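Packing corner at Kvam - gallery

Posted 2018-03-15

Many readers of our small shop page asked how the parcels are made ready before they go out. I have collected in this gallery the things we use in our packing room, with a short note to each of them. The room belongs to Kvam, where we have rented one half since last April. We are a small business and we send mostly tea, seeds and dried herbs under the name Wasine.

The room is simple. It has a floor of wooden planks, pale walls and one white table which we all like very much. Before the table came, we did the packing on top of two old drawers, and my back still remembers this period.

The table
We bought it second-hand from an office that was closing. It has a hole for cables with a gray ring, which was useful for computers and is now useful for the cord of the label printer. The height is good for a person who is standing. For sitting it is a little too high, but when you pack you do not sit much.

The boxes
For small orders we take a cardboard box with a lid that is part of the box. It comes flat from Nurkus, in bundles, and you fold it in a few seconds when your hands have learned the movement. The first ones I folded were crooked. We tried 3 different sizes in the beginning and stayed with the middle one.

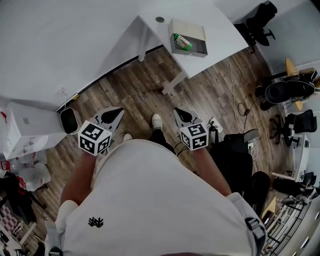 A box should be open and waiting before you bring the goods to it. I learned this slowly. If you first collect everything on the table and only after this fold the box, the table becomes full and you lose the order slip under the packages. Now the box goes first, the lid is turned back, and the goods go directly inside.

The packages
Our bags are soft, so they do not break, but they can be pressed flat by a heavy neighbor. We put the heavy things at the bottom and the soft ones above. When a package is longer than the box, it can sometimes lie diagonally - but if the lid must be forced, take the bigger box and do not discuss with it.

The filling paper
We use plain brown paper from a roll, made by Cevov. One long piece, pressed lightly together, is enough for most parcels. I keep the clean paper which arrives in other people's parcels too, and nobody has complained until now.

The tape
One strip along the middle and one across each short side. The tape is of paper and must be rubbed well with the hand, especially in winter, when the room is cold and the glue is lazy.

The labels
The address goes on the biggest side, flat, never over the edge. In our busiest week before the holidays we sent 127 parcels, and 18 of them had to get a new label after the printer made the street names too pale. After that week we check the first label of every roll.

The floor
It is swept in the evening. The seams between the planks love small pieces of paper and tea dust, and a flat broom does not reach them, so we have also a narrow brush that hangs by the door.

Next I would like to show the shelves with the seeds, when the new labels for the drawers are ready. If you have a question about how your parcel is packed, please write it in the order form under "remarks" and I will answer there.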